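Notebook, dye and ink bench
09/09/2022, Lerato Mathebula

Oak gall ink, batch two, and I'm thrilled with it! The first batch went on the page a weak gray and stayed that way for days. This one goes on pale brown and turns a proper deep black while I'm still rinsing the nib. I wrote out the alphabet just to watch it happen.

What I changed: I crushed the galls much finer (mortar first, then Bheki's old coffee grinder, which is now an ink grinder forever, sorry Bheki) and let them soak in rainwater on the windowsill for the whole week. Strained through muslin, then again through a paper filter, slow as anything. Iron sulfate went in last, already dissolved, a little at a time with a glass rod. Gum arabic after that. I held back on the gum compared with the June batch and the flow is so much nicer, no beading at the tip. 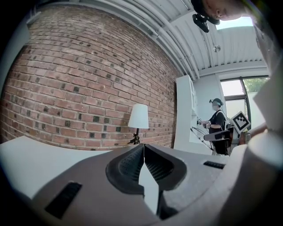
Last changed by L. Mathebula, 2 entries merged

The recipe came from Senga's photocopy of a household manual from 1923, and it's written for someone who already knows how to do it. "Sufficient copperas" is the full instruction at one point. I've penciled my own weights in the margin of the photocopy so we have something to repeat. Please don't tidy that sheet away, it lives in the blue folder.

Paper tests, all with the same steel nib:

Nellach laid: gorgeous. Crisp edges, fine hairlines, no show-through at all.
Hivton sketch: feathers on the downstrokes, fine for brush washes.
Yang practice pad: bleeds straight to the next sheet. Shame, we have a stack of it.
Khanyisile's handmade cotton sheet: drinks the ink, but the black is the richest of the lot. She thinks more size would fix it and I'd love to try.
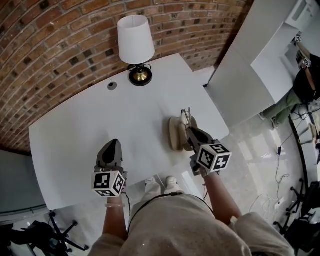
I also want to see what happens with a heavier hand on the gum for the cotton sheet only, in a small jar on the side, so the main bottle stays as it is. Khanyisile says she can give me offcuts from the same pull.

Thabiso asked about mold. Nothing on the surface so far, and the smell is still clean and a bit like strong tea. I've dropped a clove in the bottle, as the manual says. It's acidic stuff, so glass only, and please rinse the nibs right away. I left one overnight in the spring and it pitted horribly.

Still to do: window strip for the fading test (half covered with card), and a wash diluted with rainwater to see if it goes warm or cool. Senga wants a bottle for her labels. Yield was 95 ml after filtering, so she gets a small one!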